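Didosdale robotics, kitchen project, build notebook
Monday, July, started 4:30ish, home after dark

Same bench as last time, the Adams counter. Arm was still bolted where we left it and the clamp hadn't crept, checked against the pencil line. Good. Battery of the laptop dead AGAIN, whoever has the long charger please bring it back.

Goal today: get the reach test to run start to finish without anyone's hand on the stop button. Dokivcombe rules say the arm has to work over a counter "in ordinary use", so no clearing off. We read that three ways last week and argued. Going with the strict reading, stuff stays out. If the judges turn out to be softer than that, fine, we lose nothing.

Homing first. Base, shoulder OK. Elbow homed 4 degrees off, same direction as last week. Re-homed, 4 off again. So it's consistent, put the offset in the config file instead of chasing it. Comment in the file says why. Please don't delete the comment this time.

Wrist. Somebody (me) had plugged the wrist lead in one pin over. No smoke. Lost twenty minutes. Painted a white dot on the plug and a white dot on the board. Dots go together.

Cable loop. Still not happy with it. Tried it short: pulls tight when the elbow goes out and the wrist twitches. Tried it long: loop swings and lags behind the arm, and on the return move it wants to catch things. Went back to the medium length with the tie moved up one joint. Twitch gone at slow speed. Not tested at full speed, didn't feel like finding out at the end of the day with people tired. Put it first on the list for next session.

Run log, slow speed, straight down and back up:

Run 1 stopped by hand, I got nervous
Run 2 ok
Run 3 ok
Run 4 stopped itself, shoulder current over limit
Run 5 ok
Run 6 ok but paused at the bottom for no reason
Run 7 ok
Run 8 ok

So 8 runs, one trip, one nervous human, one mystery pause. Current limit was set at 30 percent. Moved it to 33 and it didnt trip again, but that's four runs, which proves very little. Need a proper batch. Don't go past 33 without asking the group, the whole idea of the limit is that it stops when it leans on something it shouldn't.

Mystery pause: looked at the log after. Planner was waiting on a pose update that came late. Laptop was also downloading an update in the background, could be that. Turned updates off. If it pauses again then its our code and I owe the laptop an apology.

Sideways moves. Harder. The rod is long and the planner still thinks it's a stubby little thing, the tool model never got updated when we changed the attachment. Measured it end to end with the fittings on, put the new length in, made the collision shape a bit fatter than real. Planner right away refused half the poses we used last week. Which means last week we were getting away with it. Uncomfortable. Deleted the old pose file so it can't be loaded by accident, there's a copy on the club drive in the folder called OLD DO NOT USE.

New poses taught by hand, slow, one person on the stop, one on the keyboard, one reading out. Three people is the right number for this. With two it gets sloppy. Poses saved:

A, parked high
B, above the box
C, in front of the box, rod level with the front
D, same as C but a little lower
E, back out toward the cutting board

C is the one that matters. The string along the box front is the target line. Rod has to come down in front of it and stop. Not touch. Judging by eye isn't good enough here, from where you stand on the left it always looks closer than it is, and I moved it twice for nothing. Next time use the feeler cards from the metal shop, slide one in, write down the number.

B to C going down: fine. C to B going up: fine. C to E: the planner takes a silly swoop, way up and around, because the plate on top of the box is in the collision map as a tall block. The plate isn't tall. The lemon and potatoes are what make it tall. Redid the block with the real height plus a margin and the swoop got smaller. Still a swoop. Could add a waypoint by hand but then we're cheating ourselves, as the rules say the layout can shift on the day.

Paper towel side. Kept a no-go zone there, full height of the roll, and I made it generous. Arm respects it. A generous zone costs us reach on the right but the task doesn't need the right. Leave it.

Tiles behind. The depth map is bad on the backsplash, holes everywhere. Small tiles, different colors, I think the shine is doing it but I haven't tested that so don't quote me. Tried with the overhead light off, a bit better. Tried with a lower exposure, a bit better again. Put a flat wall in the map by hand, done. It's a wall, it isn't going anywhere.

The marble pattern on the counter also confuses the edge finder. It found a "cable" lying on the counter that was a gray vein. Spent too long on this. The fix was to mask everything at counter height and only look above it. Ugly, works. Anybody with a nicer idea is welcome to it, branch is called counter-mask.

Steel appliance at the left: reflections again. Same cure as the tiles, box in the map, ignore what the camera thinks.

Software notes, short version:
- new tool length is in tool.cfg, pushed
- elbow offset in home.cfg, pushed
- current limit 33, pushed
- collision boxes for wall, roll, steel thing, toaster: pushed but names are messy, I called one "box2final". Will rename.
- pose file new, pushed
- stop button test script: NOT pushed, still on the laptop, it has a hard coded path in it

Stop button: tested at start and after the wrist rewire. Both times dead stop, brakes held. Test it again after ANY wiring. This is the one rule I'm going to be annoying about.

The Istance joint came loose again. (For the new people, that's what we call the printed bracket between the last joint and the rod.) Screws backed out about a turn. Put threadlock on, the blue, let it sit through the snack break. Held for the rest of the evening but the plastic around the holes is getting chewed. Reprint with thicker walls and proper inserts. File is in the drive, the one with the fillets, not the square one. Square one cracked in May.

Speaking of snacks, keep crumbs off the keyboard, the space bar is sticking and the space bar is pause. You see the issue.

Argument of the day: should the arm come in from above or from the side. Half the group wants side entry as it is faster and looks smoother on video. I want from above, there's less to hit up there and the cable stays behind the arm. Tried one side entry at slow speed with the new collision map and the planner just refused. Widened the path, refused again. So from above until someone shows a plan that passes. Not closing the discussion, only saying bring a plan.

Score sheet for Dokivcombe, read it again tonight. Time counts for less than I remembered. Contact with anything not in the task costs a lot. So slow is OK! We've been tuning for speed for two weeks. Would like everybody to read the sheet before next session, it's one page, both sides.

To do, next session:
1. full speed cable test, arm clear of everything first
2. batch of 30 down-and-up runs at limit 33, log every trip
3. feeler cards at pose C
4. bracket reprint, inserts (order them, we're out)
5. rename box2final
6. push stop test script
7. try layout shift, move the cutting board and the plate, see if the map keeps up

Maybe also: mark the stop zone on the floor with tape. People drift in to look and then they're inside the reach. Did it myself twice.

Last thing before packing up, parked at C and left it holding with power on to see if it sags. Watched it against the string. Couldn't see it move, but eyes again, so it goes in the book as "no visible sag" and nothing stronger. Motors warm at the shoulder, cool at the wrist. Joint angles at C written on the inside cover, copy them into the config if the laptop dies for real.

Pose C, for comparing next time somebody re-teaches it:

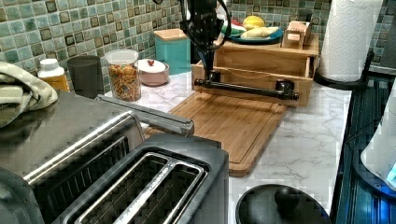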